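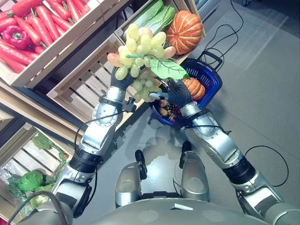 Pale green grapes at the produce display.

Gravon Countertop Dehydrator: Eight Months of Raisins, Apples and Jerky

Posted 30 Dec 2021

I bought the Gravon in April to replace an old round dehydrator with stacking trays and a fan that had started to squeal. The Gravon is a box with a front door and slide-in trays, and the fan is at the back. It has run most weeks since then. I paid full price at a kitchen store and have no connection to the company.

What you get

The box holds the dehydrator, six wire trays, two fine mesh sheets, one solid sheet for fruit leather, a drip tray and a thin manual. The door lifts off. There is a dial for temperature and a separate timer that goes up to 72 hours. It has no app and no screen, and I did not miss either one.

It weighs 17 pounds, so I leave it where it is. Mine sits on a rolling cart by the pantry. You need a few inches of space behind it for the air to get out, and the cord is short. If your outlet is at the far end of the counter, measure first.

Grapes

Most of my fruit drying is grapes, so I'll start with them. Store-bought raisins are fine, but the ones made from green seedless grapes at home are larger, softer and a lot more tart. My kids eat them out of the jar.

Whole grapes take a very long time in any dehydrator. The skin holds the water in. The manual says to "prepare fruit as desired" and leaves it there, which is not much help. I tried three ways.

Whole and untreated, at 135 degrees, they took 41 hours, and a few were still puffy in the middle. I had to pick through them and put the fat ones back.

Dipped in boiling water until the skins cracked, then cooled in ice water and dried with a towel, they took 29 hours. These came out even and dark gold. The dipping makes a mess, but you can do a whole bag in one pot.

Cut in half, cut side up, they took 15 hours. The color was the lightest of the three. Cutting them is dull work, and they stick to the wire if you don't use the mesh. A light wipe of oil on the mesh helps a little.

I now do the boiling water dip for large batches and cut them when I only have one bunch to use up. Firm grapes work best. Soft ones collapse and leave syrup on everything below them. Pull them off the stems before you wash them, and throw out any that have split.

Four pounds of grapes fills all six trays in a single layer and gives you just under a pound of raisins. At regular grape prices that is not a bargain. I buy when they go on sale.

Apples and other fruit

Apples are easy. Quarter-inch rings at 135 degrees take seven or eight hours and come out leathery. Go to ten if you want them to snap. I dip them in water with lemon juice and they stay fairly light.

Bananas were good but stuck badly to the bare trays. Strawberries shrink to almost nothing and taste great. Pears were the surprise for me, better than the apples, though they have to be ripe and still firm, and that lasts maybe a day.

The fruit leather sheet is the weak part of the kit. There is only one, and the lip is so low that thin puree runs off the side if the cart isn't level. I bought two silicone sheets from Bokosine that were meant for another machine. They are a half inch short of the tray on one side and work better than the Gravon sheet.

Jerky

The dial goes up to 165, and an oven thermometer on the middle tray read 161 at that setting. I heat the meat in the oven first, before it goes in the dehydrator, and I'd do the same with any home unit. Thin slices of eye of round took five to six hours. The drip tray caught nearly everything. Marinade did bake onto the wire, and it took an overnight soak to get it off.

Smell is worth a mention. Jerky makes the whole downstairs smell like soy sauce. If that bothers you, run it in the garage.

How even is the heat?

Pretty even, with one exception. The back left corner runs warmer than the rest on my unit. With apple rings, that corner is done an hour or so ahead. I turn the trays front to back once, about halfway through, and the problem mostly goes away. My old round machine needed the trays shuffled every two hours, so this is a big step up.

The dial reads high at the low end. Set to 95 for herbs, mine measured 102. Basil went a bit brown. Parsley and mint were fine.

Noise and power

It's a fan, and it sounds like one. I can hear it from the next room but not upstairs. The label says 1000 watts. The heater cycles on and off, so it isn't pulling that the whole time, and I saw a small bump in the electric bill in the two months when I ran it hardest.

The timer clicks as it counts down. It is quiet but constant, and it's the one sound that bothered me in the kitchen at night.

Cleaning

The trays fit in the bottom rack of my dishwasher, two at a time — they are too wide for the top. The manual says hand wash. I have run them through maybe a dozen times with no rust so far. The inside wipes down with a damp cloth, but the fan guard collects bits of herb and needs a brush.

Compared to the Garcia

My sister has the Garcia five-tray, and I have used it several times. It costs less, it's quieter, and its door is hinged, which I like more than the lift-off one. It is also slower. The same boiled grapes took six hours longer in hers, and the trays are smaller. For someone drying a few apples in the fall, I would point them to the Garcia and save the money.

I looked at a Kirnness too, the one with ten trays. It was twice the price and would not have fit on the cart.

Problems so far

One of the door magnets came loose in the fourth month. I glued it back. The numbers on the temperature dial are starting to wear off where my thumb goes, so I marked 135 and 165 with a paint pen.

Rating: 4 out of 5

I took off a point for the fruit leather sheet, the low-end dial and the magnet. Raisins, apples and jerky all come out well, and I would buy it again at this price. If you order one, get extra mesh sheets at the same time. Two is not enough for six trays.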